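Jotik Two-Arm Laundry Unit: Review After Four Months in a Care Home

Feb 11, 2022

We lease a Jotik at Skusasitz, a residential home with its own laundry. It arrived in October and has worked on resident clothing and bed linen ever since. I run the laundry, so this review is mostly about what the machine does to a working day. If you want torque figures, the maker has a sheet.

The Jotik is two arms on a base, with a gripper on each arm. Ours unloads the hampers, fills the front loaders, empties them and carries the baskets over to the table. It does not fold. The dealer, Khalaf, was clear about that before we signed, and I'd rather have that than a folding feature that half works.

Setup took 14 days. Two of those were the installer's and the rest were ours. We moved a shelf, took up a mat and taught it the doors. Our washers have round doors that swing wide, and it was slow to learn how far to stay clear of them. Expect to stand next to it for most of the first week.

What it does well

Sheets and towels. Anything big and plain it takes hold of quickly, and it doesn't mind a heavy basket. Before October, two of us were bending to floor level all morning. My back is better than it was, and I'm told by the night shift that theirs are too.

It is also steady. It works at the same pace at six in the morning as it does after lunch, which means I can plan the dryers properly.

What it does badly

Socks, straps, anything with a drawstring. Small items get carried along inside a bigger one and end up in the wrong load. We lost a cardigan to a hot wash in the second week because it was rolled up in a bath towel. Now a person goes through every hamper first. That job did not exist before, and it takes me most of the first hour.

It stops when someone walks close by. I have no complaint with that as a safety rule, but our laundry is also the short way to the back door, and people had to change a habit of years. Some still forget.

The alert tone is too loud and there are only two volume settings.

What changed for the staff

No one lost a job, and I would not have written this if they had. Hours were moved. One morning position became half laundry and half floor, and the person in it was asked first. The work left in the laundry is checking, mending, labeling and folding. It is lighter work, but there's less company in it. Two people loading washers will talk. One person checking hampers beside a machine mostly doesn't.

A typical load is whites in a basket on the floor, right up against the washer.

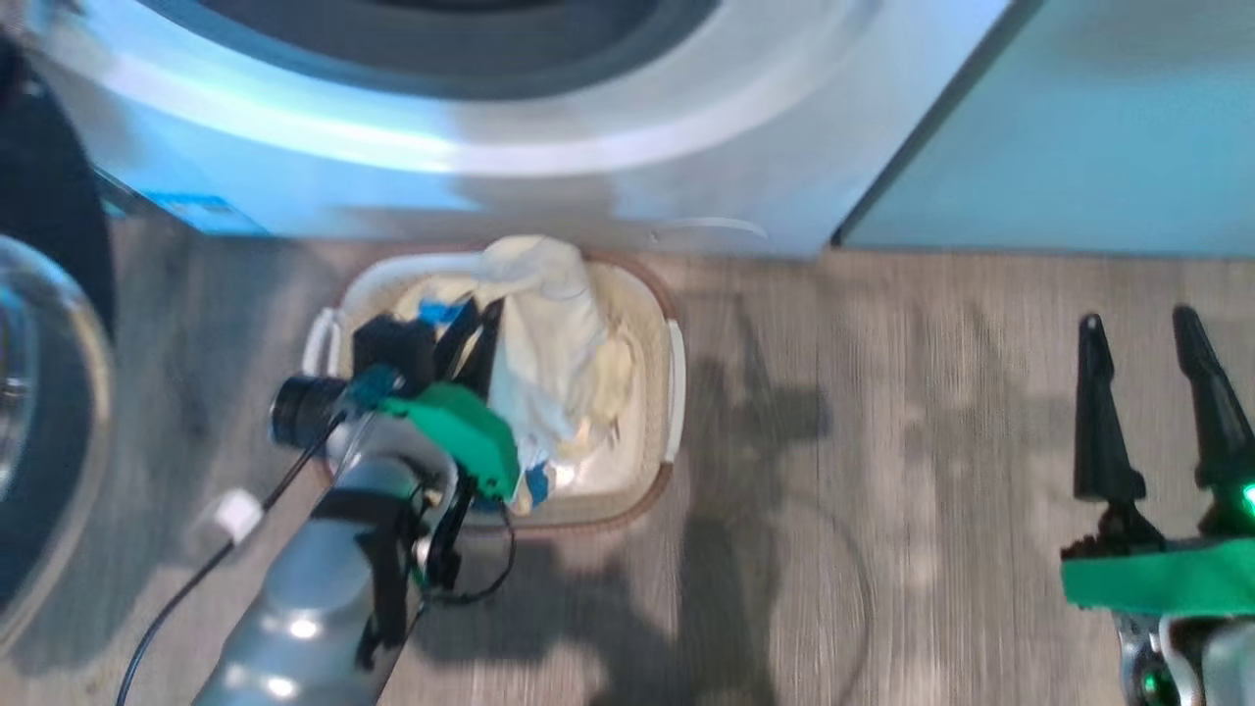
Joelle Hattar sees it differently and asked me to put that in. Her view is that the quiet is fine, but that she used to know which residents were having a bad week from what came down in their wash, and with fewer hands on the clothes that kind of thing gets missed. She wants the hamper check shared among all of us instead of left to one person. We start that next month.

Cost

The lease is 2,000 a quarter, with a separate service plan. We also looked at the Iten — faster on paper, 4,000 a quarter, and too wide for our doorway.

I would lease the Jotik again for linen. For personal clothing, keep a person at the hampers and put those hours in the budget from the start.

Hakim Oei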